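Subject: Re: [teleop-users] Two hands near each other, right hand drifts
Date: Sep 7, 2021
List: Tanari teleop users

Hello all,

thank you for the quick reply. I answer below the quoted part.

> We had the same drift at Curnberg when both hands work close together.
> Did you do the zero pose again after changing the gloves? Also, how many
> demonstrations do you have by now, and do you throw away the ones where
> the operator hesitates? We kept them at first and regretted it.

Yes, I did the zero pose again, 2 times, with the arms down and then with the arms in front. The second way is better for us. The right wrist still turns a little when I bring my own hands close together, but I can correct it by eye.

We have 1070 recorded demonstrations of the cup tasks. After sorting, 784 are left. From the rest, 351 minus the ones I could repair by cutting the start - so I did not throw away everything with a pause in it. A short pause before the grasp seems harmless to me. A pause while the cup is already held is worse, the policy learns to wait there and sometimes does not continue.

My question is now more about the operator than the software. With one hand I am fast. With two hands I look only at the right one, and the left one stays where I forgot it. At Aasen they told me to practice without recording for the first hour of the day. Does somebody do it differently?

I add one view from the head camera, so you see how close the hands come in this task. 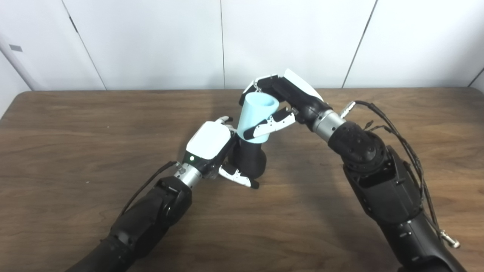
Right hand holding the tilted cup, left hand next to it.

If somebody has good settings for the wrist filter with the Lerach gloves, please send them to the list. I use the default values, and I am not sure they are meant for such small movements.

Best regards from the lab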